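Visit to the Pruvost outdoor robot site, Tustarel

In March our working group on mobile robots in public places spent a day at Pruvost, which tests walking and wheeled robots on the paved ground around its offices in Tustarel. Seven of us made the trip. The aim was to see how a site runs its machines in the open air, and whether our draft guidance asks for things that people can do in practice.

The morning was indoors. Pruvost keeps one rule book for all outdoor runs. It used to be 30 pages and has been cut to a single folded card with a longer annex. Every operator signs the card before a first shift and again whenever it changes. The annex covers batteries, lifting, radio links and what to do after a fall.

We went through the run log in some detail. It held 471 outdoor runs, of which 308 had been made under the current card. Each entry gives the route, the surface, the weather, the top speed set for that run and the name of the person holding the stop button. Stops are logged even when the operator simply felt unsure. Our hosts were firm on this point. An operator who has to justify a stop will wait too long next time, so the log has a box for "no reason given" and it is used quite often.

Speed limits are set by surface and by how far ahead the route is clear. Open paving gets the highest limit. Kerbs, grass edges and anything standing on the ground bring a lower one, and the lower limit applies well before the robot gets there. A route has to be walked on foot first, and the walker notes loose items, raised joints and standing water.

There was a good discussion about glare. The site's rule is that a run into low sun needs a second spotter, whatever the robot's own sensors report. Our draft says nothing about light at all, and we agreed to add a short paragraph.

Irora supplies the remote stop units. The range check is done at the far end of the route, with the robot standing still, before each block of runs. We asked whether almost 30 minutes of checks a day was too much. The answer was that it had been longer before the card was shortened.

Lunch was in the canteen and the outdoor part followed.

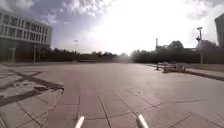
TUSTAREL, March – The paved area is laid in large square slabs, with bands of darker paving on one side and a kerb and a strip of grass on the other. Low, pale blocks stand near the kerb, and under the site's rules they put that side of the route on the lower limit.

We would like the Pruvost card to be looked at alongside the one from Trellerero, which sets its limits by the weight of the machine and leaves surface to the operator. Both have their merits – a heavy robot on good paving is treated very differently by the two.

Points to take back to the draft: light conditions, the unexplained stop, and the range check at the far end. The section on signs for the public still needs work and will be on the list for the next meeting.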